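Chapter 3: Life on Island Lakes

Print this page | E-mail this page

Jirholm is a low granite island with one freshwater lake. The lake was cut off from the sea when the land rose, and a small grey fish was cut off with it.

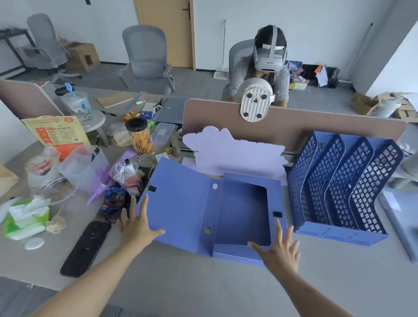
Its nearest relatives still live in salt water 2000 metres away – a short swim, if there were a channel. A survey in September netted 272 fish, all smaller than those on the coast.

Related chapters
Seabirds of Prelta
Frogs and Dry Summers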